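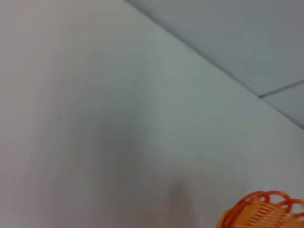
*Wall and ceiling, 26 Sep 2019*

Up at six to finish the edit on episode 12 before work. It took longer than it should have. I had left the dog barking in the intro, and when I cut him out the music came in early and stepped on the first line. Fixed it, listened again on the phone speaker, fixed the volume, and put it up on Drokik a little before eight.

Then I looked at the numbers, after telling myself I wouldn't do that in the morning. Merkilum has 650 downloads, all episodes together, going back to the first one in June. I don't know if that is good. The Drokik help page has a chart that is supposed to tell you how you compare with other shows, but it only covers the first week of each episode and I can't get it to load half the time. The episode on the old Clonau bus line is still far ahead of the rest. The one I worked hardest on, the two-parter on the cannery strike, is at the bottom. People who hear part one mostly don't go on to part two. I should have made it one long episode and cut the section about the union hall lease.

Ate lunch at my desk and wrote the show notes. I keep them short now. A paragraph, the sources, the email address. I used to write the whole story out again and I doubt anyone read it.

The sponsor question came up again. Torvik wrote back. They sell desk lamps and shelving and they want a mention at the start and another in the middle, for a flat fee per episode. The fee would cover hosting and leave some over for a better microphone. They also want to see the script for the mention before it goes out, which is fair, and they want a say in which episodes it goes on, which I like less. I posted about it in the listener group without giving the company's name and asked what people thought.

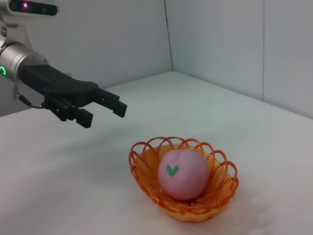
One listener answered within the hour that she would sit through an ad at the start of any show but shuts off when one lands in the middle of a story, and that if I had to take the money I should ask for the start only. She added that the bus line episode was the first one she had sent to her sister. Two more people agreed with her on the ad. One said to skip sponsors and put up a donation link, but he also said he wouldn't use it himself.

I wrote to Torvik tonight and asked for the start only, at a lower fee, with me picking the episodes. I kept the email to five lines. If they say no, I can pay for the hosting through next spring without trouble, and the microphone can wait. The one I have is fine as long as I don't lean back in the chair.

Also changed the description on the show page. The old one said "stories from a small town and beyond," and there has never been any beyond. It now says the show is about Clonau and the people who worked there. I took the exclamation point out of the tagline too. Still don't like the cover art. The lettering disappears when it is shrunk down to fit on a phone, and that is the only size anyone sees it at. I tried a plain dark background with thick yellow letters and it was better, though it looked like a road sign. Left it for now.
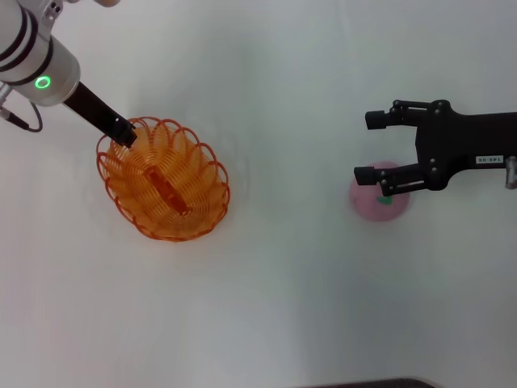
*Orange basket, pink ball*

Next episode is the flood. I have the newspaper pages copied and one interview recorded, 2 hours of it, and most of that is good. Need to type it up before I choose the cuts. Last time I tried to work straight from the audio and lost an evening hunting for one sentence about a mailbox.

Things to do: back up the flood interview, answer the library about using their reading room, order the longer cable, ask Drokik why the chart won't load. Bed at eleven. Did not check the numbers again.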